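杂件整理与货架编目岗位招聘(4个名额)

招聘单位:Brotau 物料整理组
工作地点:Gandance 楼内杂件存放间
岗位性质:短期合同,期限9周,期满可按考核结果续签
工作安排:周一至周五,每日一班

一、岗位背景

Brotau 为道具、陈列和教学用品的出借方提供物料存放与编目服务。Gandance 存放间接收的物料以形状不规则、无原包装的散件为主,包括橡胶和塑料玩具、汽车外饰件、小型电子产品、厨房用品以及陈列配件。此类物料不能按标准纸箱规格入库,需要人工判定尺寸等级、表面状态和放置方式,再分配到周转箱或货架顶层。

现有登记系统中共有151个周转箱编号。上一次盘点后,有118个编号的箱内清单已经更新,其余编号尚待核对。本次招聘的主要任务是完成剩余编号的核对,统一箱体标签格式,并按新的分区图调整货架上的箱位。

二、存放设备说明

存放间地面铺深灰色地毯。主要存放设备为蓝色金属货架,立柱带孔槽,横梁承托层板,架脚装有黑色脚轮,可以在地面上推移。周转箱为鲜绿色塑料箱,侧壁有矩形开孔,端面有手提口和白色标签区。箱体可以两箱叠放,也可以单箱放置。超出箱口尺寸的物料放货架顶层,例如轮毂盖一类的圆形外饰件。

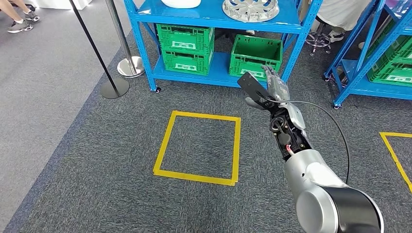

邵其峻
Brotau 物料整理组 现场主管

分区图以货架为基本单位。每个货架有一个字母代号,每层有一个数字代号,每个箱位再加一个左右位置代号。录入时三段代号连写,中间不加空格和横线。货架因清洁或搬运需要移动后,代号随货架走,不随地面位置走。应聘者须在试工当天掌握这一规则,后续所有箱位记录均以此为准。

三、岗位职责

1. 箱位核对
按当日任务单取下指定周转箱,核对箱体标签与登记系统中的编号。编号一致的,继续清点箱内物料;编号不一致的,先在任务单上标注“待查”,将箱放回原位,由主管统一处理。不得自行更换标签后继续操作。

2. 物料清点与描述
逐件取出箱内物料,放在铺有软垫的工作台上,填写品名、主体颜色、材质大类、外形尺寸和表面状态。品名使用词表中的规范名称,词表没有的名称可以提出增补,在增补批准前使用上一级类目名。例如橡胶海豚玩具,品名填“动物玩具(海豚)”,材质填“橡胶”,表面状态按褶皱、压痕、划伤、褪色、粘连五项分别记录。

3. 尺寸分级
尺寸等级分为小、中、大、超箱口四级。判定依据为物料最长边和次长边,不计绳带、线缆等可收拢部分。软质物料按自然状态测量,不得压缩或弯折后测量。最长边超过箱口对角线的,判为超箱口,转至货架顶层存放。

4. 标签更新
旧标签残留须用塑料刮片清除,不得使用金属刀具。新标签贴于箱体端面的白色标签区,四边与标签区边缘平行,不得遮挡手提口。叠放的箱体,两箱标签须朝向同一侧。标签由 Varon 标签打印程序生成,字段顺序固定,打印后由另一名整理员复核编号末位。

5. 回架
清点完毕后按任务单指定箱位放回。较重的箱放下层,箱内有易滚动物料的不得作为叠放时的上箱。单箱放置时箱体长边应与层板边平行,偏斜的须当班调整。顶层物料须离层板前沿留出一掌宽的距离,圆形件须加防滑垫。

6. 通道与地面
班次结束前检查货架之间的通道,地毯上不得留有箱体、标签底纸、扎带头和软垫碎屑。货架推移后须确认脚轮未压住线缆或地毯翘边。

四、物料分类与处理要求

整理员在上岗前须熟悉下列类目。完整词表在试工当天发放。

A类:软质及弹性物料
包括橡胶动物玩具、软胶球、发泡件。处理时不得叠压,不得与深色印刷品直接接触。大件橡胶玩具表面光滑,灯下反光明显,单凭目视容易漏记浅划痕,应转动物料,从两个以上角度检查。褶皱处和色泽不均处须在备注栏写明部位,以头、身、尾区分。头部或吻部有颜色变浅现象的,只记现象,不推断成因。

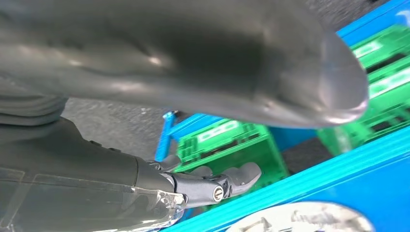

灰色橡胶海豚玩具,后方为蓝色金属架及绿色塑料箱。

A类物料放回时,外形较长的件沿箱体长边放置,尾部、鳍部等薄边朝上,避免长时间受压后变形。单件超过箱口的不得强行塞入,按超箱口件处理。同一箱内有两件以上A类物料时,中间加隔纸。隔纸为无酸白纸,由 Boström 供货,领用时在耗材表上登记张数。

B类:硬质外饰件
包括轮毂盖、面板、把手和装饰条。此类物料正面多有亮面处理,辐条或镂空结构处容易积灰,清点时用软毛刷除尘,不用湿布。存放时正面朝上或朝外,不得两件正面相对叠放。品名无法确定为轮毂盖还是其他圆形装饰罩的,填“圆形外饰件”,并在备注栏标注“待定名”。

C类:小型电子产品及遥控器具
包括遥控器、手持终端、外壳件。外形扁平、颜色相近的件容易混淆,须逐件翻面检查按键和接口,再确定品名。含电池的须单独登记,电池仓打开检查后关闭,不得在存放间内通电测试。有漏液痕迹的立即装入密封袋并通知主管,不再放回原箱。

D类:圆形及易滚动件
包括球体、罐体、圆筒形陈列配件。放置于顶层的须加托圈,放置于箱内的须用隔板限位。白色和浅色件表面容易留下指印,操作时佩戴浅色棉手套。

E类:未归类件
凡在五分钟内不能按词表确定类目的,一律归入E类,写明外形和颜色,放入当日待定箱。E类件每周集中复核一次,整理员不需要在当班完成定名。

五、记录格式

每件物料对应一行记录,字段依次为:箱号、序号、品名、类目、颜色、材质、最长边、次长边、尺寸等级、表面状态、备注、录入人代号。长度单位为厘米,保留一位小数。颜色字段最多填写两种,先填面积较大者。颜色深浅不均的,填主色,差异写入备注。

材质字段填写大类即可。不能判断为橡胶还是软塑料的,填“软质聚合物”,不得凭手感写具体牌号。备注栏不使用“较好”“尚可”“一般”等评价用语,应写可核对的内容,例如“左侧有平行褶纹,未见裂口”。

记录当班提交。提交后发现错误的,不得直接覆盖,应新增更正行并注明被更正的序号。更正行不计入差错率。由他人复核发现的错误计入差错率,按周统计。

六、任职要求

必备条件:
年满18周岁,能够在中国境内合法就业。
能够阅读和书写规范中文,能够使用电子表格录入数据。
能够准确使用卷尺和游标卡尺。
色觉正常,能够区分深灰与炭黑、青蓝与天蓝等相近颜色。
能够弯腰、下蹲并从货架下层取放周转箱。
能够连续进行重复性清点工作,并按既定格式记录。

优先条件:
有仓储盘点、博物馆藏品登记、道具管理或图书编目经验。
使用过条码或标签打印程序。
有软质材料或塑料制品质检经验。

不作要求的条件:
学历、专业和驾驶证均不作要求。无相关经验者可以申请,但须通过试工中的测量和录入两项测试。

对乳胶或橡胶制品过敏者,请在申请表中注明。此项信息仅用于任务分配,此类人员可以安排在B类和C类物料。

七、工作时间与报酬

上午班9时开始,中间有两次休息和一次用餐时间。每班任务量以任务单为准,未完成的箱号顺延至下一班,不安排夜间加班。

报酬按班次结算,金额在面谈时书面告知,并写入合同。试工当天按正常班次支付,不论最终是否录用。用餐补贴和市内交通补贴另计,凭票据按月报销。合同期内由 Brotau 办理工伤保险及相应社会保险。

工作服、棉手套、防滑手套和软毛刷由单位提供。鞋自备,须为平底包趾鞋,鞋底不得有金属件。存放间温度较低,可以在工作服内加穿衣物,袖口须收紧,避免勾挂箱体侧壁的开孔。

八、安全与行为规定

1. 货架推移须两人配合,一人推,一人观察脚轮和顶层物料。顶层有未加垫圆形件时不得推移。
2. 取放顶层物料使用带扶手的踏台,不得踩踏层板或周转箱。
3. 叠放的周转箱一次只取一箱,先上后下。不得同时搬运两箱。
4. 双手握持手提口,不得用手指穿过侧壁开孔提拉箱体。
5. 透明塑料膜、扎带和旧标签须投入指定回收袋,不得留在箱内。
6. 工作区内不得饮食。水杯放置于门外置物柜。
7. 物料属出借方财产,未经书面许可不得拍照外传或带离存放间。
8. 发现层板变形、脚轮松动或横梁移位,停止使用该货架并挂停用牌。

九、申请与选拔流程

第一步,提交材料。材料包括申请表和一页以内的工作经历说明,无工作经历者写明可到岗时间即可。不需要照片,不需要推荐信。申请表在 Gandance 楼前台领取,填写后投入前台旁的 Brotau 收件箱。

第二步,资料审核。审核内容限于必备条件和到岗时间。通过者将接到电话通知,未通过者收到短信。

第三步,试工。试工为一个完整班次,内容包括:按任务单找到指定箱位;清点一箱混合物料并完成记录;测量三件不规则物料,其中至少一件为软质;更换一张标签;将周转箱放回指定位置。测量项目的允许误差为0.5厘米,录入项目以字段完整和格式正确为准,不考核速度。

第四步,面谈并签订合同。面谈时间不超过半小时,主要确认班次、报酬和过敏情况。

申请接收至四月底。名额招满后停止试工安排,已提交的材料保留至本期合同结束,有人员退出时依次递补。申请人可以要求提前销毁本人材料,书面提出即可。

十、培训安排

录用人员第一周以培训为主。前两个班次学习分区代号、词表和标签规则,使用练习箱操作,不录入正式系统。第三个班次起与组内人员配对工作,一人清点,一人录入,中途交换。配对期结束后进行抽查,从已完成的箱中随机取两箱重新清点,两次记录一致的可以独立操作,不一致的延长配对。

培训材料为纸质,仅供现场使用。Varon 程序的登录代号在配对期开始时发放,一人一号,不得共用。

十一、常见情况说明

可以只申请部分工作日,但每周不得少于三个班次,且须固定。合同期内如需调整,提前一周提出。

已经参加过上一期盘点的人员可以直接进入试工,测量测试免做,录入测试仍须完成。本期词表有改动,原“橡塑玩具”类目已经取消,相关物料拆分到A类和D类。

同一家庭或同一单位的人员可以同时申请,但不安排在同一配对组,也不互相复核。

申请材料请注明“杂件整理”。装卸和运输岗位另行招聘,不在本次范围内。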